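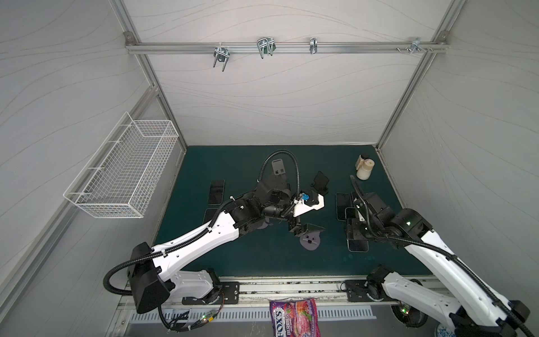 Page last changed: 18 May 2018

Section 4. First light: pointing your Briltach at the Moon and planets

OK, so you've got the mount on its legs and the tube clamped in its saddle (if you haven't, go back to Section 3, I'll wait). Now for the fun part! I wrote these steps for the Briltach reflector on the Prosard mount, which is what I've used in my own backyard for years, but most of it carries over to any small scope with a finder and two slow-motion knobs.

Before dark

1. Carry everything outside and take the caps off. The mirror needs a while to settle to the outside temperature, and on a cold March night I leave mine out through the whole of dinner.

2. Put the longest eyepiece in the focuser. On my set that's the one marked Elow, and it gives you 77 power. Leave the short one in the box for now.

3. Pick something far off, like a chimney or the top of a power pole, and center it in the eyepiece. Then turn the two finder screws until the crosshairs sit on the same spot. Check the eyepiece again when you're done, it's easy to nudge the tube while you fiddle.

CAUTION: Never do step 3 anywhere near the Sun, and never leave the scope uncapped outside in daylight and walk off. One glance can cost you an eye.

After dark

4. Start with the Moon. A half Moon beats a full one by a mile, with all those long shadows along the edge! Loosen both clamps, swing the tube over by hand, get the Moon in the finder, then tighten up again.

5. Look in the eyepiece and turn the focus wheel slowly. If all you get is a bright blur that keeps growing, go the other way.

6. Use the slow-motion knobs to follow. Things drift out of view quicker than you'd expect, so keep one hand on a knob.

7. Once you can hold the Moon steady, try Jupiter. At 77 power you'll see a small, flattened disk and up to four moons strung out beside it. I still get a kick out of checking which side they've moved to.

8. Swap in the short eyepiece (200 power) and refocus. If the planet looks like it's at the bottom of a swimming pool, that's the air. Go back to the long one and try again later.

Note: If you have the Gape hand controller, you can skip the clamps in step 4. Type in the object number and press GO. My list runs to 439 objects, and I've had the best luck with the bright ones.

Note: The red dot finder eats batteries. Switch it off when you pack up (I forget about half the time).

Packing up

9. Cap the tube before you bring it indoors. If there's dew on the mirror, leave it alone and let it dry with the tube lying level. Don't wipe it.

10. Write down what you saw, even if it's one line. I'm on entry 491 in my own notebook.

Next: Section 5, Lining up on Polaris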